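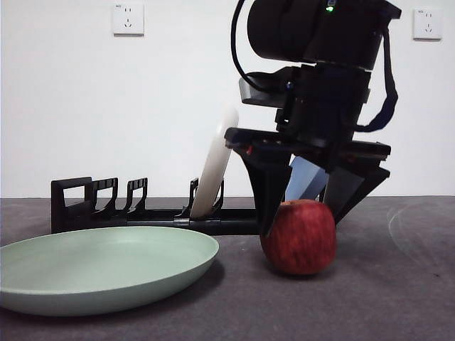
Consejos para trabajar junto al brazo en la cocina de empresa
Sección: Cocina y taller
Actualizado el 18 de junio de 2019

En el comedor de Skavadside se sirven 193 comidas al día y el brazo se encarga de una parte pequeña del trabajo: coger fruta, pasarla al plato y mover vajilla. Lo demás sigue en manos del equipo. Estos consejos salen de las notas que hemos ido juntando entre los dos turnos y sirven para cualquier cocina que esté empezando con algo parecido.

Antes de empezar

Despeje la mesa. Deje solo lo que el brazo va a usar y lleve los trapos, los cuchillos y los vasos a la mesa de al lado.

Ponga el escurreplatos siempre en el mismo sitio. Marque las esquinas con cinta si hace falta. Un desplazamiento de pocos centímetros obliga a repetir el ajuste y se pierde media mañana.

Pase un paño seco por la superficie. Las migas y las motas se ven mal desde arriba, pero a ras de mesa aparecen todas. 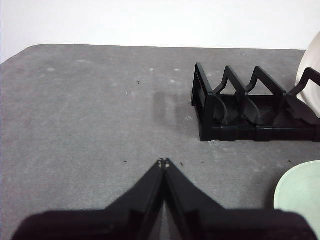 La pinza sobre la mesa, con el escurreplatos negro a la derecha.

Compruebe los cables con el brazo parado. Tienen que poder moverse sin tirones y sin rozar la mesa.

La fruta

Las manzanas dan menos problemas que las peras maduras. Elija piezas firmes, lávelas y séquelas bien. Las que tengan golpes van a compota, que en esta cocina se hace a mano.

No amontone la fruta. Una pieza cada vez, separada del borde del plato. Mireille Abou Jaoude, jefa del turno de mañana, pide que se prepare la bandeja entera antes de arrancar y que nadie añada piezas a mitad de tarea.

Los platos hondos o con el borde algo levantado van mejor que los llanos para la fruta redonda.
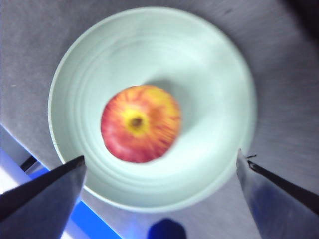

Si una pieza rueda, pare el brazo con el botón y recójala después. No meta la mano mientras se mueve, aunque vaya despacio. Es la norma que más se olvida cuando hay prisa.

Lo que cambia para el equipo

El puesto de emplatado de fruta lo ocupaba una persona durante toda la mañana. Ahora esa persona prepara, vigila y corrige, y dedica el resto del tiempo a las ensaladas y a las dietas especiales. Se está menos rato de pie en el mismo punto y hay más interrupciones. A algunos compañeros les gusta el cambio y a otros no.

Conviene hablar de esto antes de la instalación. Ayman Abu Hammour, que lleva el turno de tarde, propuso rotar cada 2 horas y así se quedó. Vigilar cansa más de lo que parece, y con turnos largos se dejan pasar errores.

Apunte las paradas en una hoja, con la hora y el motivo. Basta con «manzana caída» o «plato torcido». En noviembre revisamos las hojas y había 39 paradas, casi todas por vajilla mal colocada. Se cambió la forma de cargar el escurreplatos y se dio una charla corta a los dos turnos.

Limpieza al terminar

Apague el brazo y espere a que se detenga del todo.
Limpie los dedos de la pinza con un paño húmedo, sin estropajo.
No pulverice producto cerca de la cámara ni de los cables.
Lave la vajilla usada como siempre y guárdela en su estante.
Deje firmada la hoja de paradas para el turno siguiente.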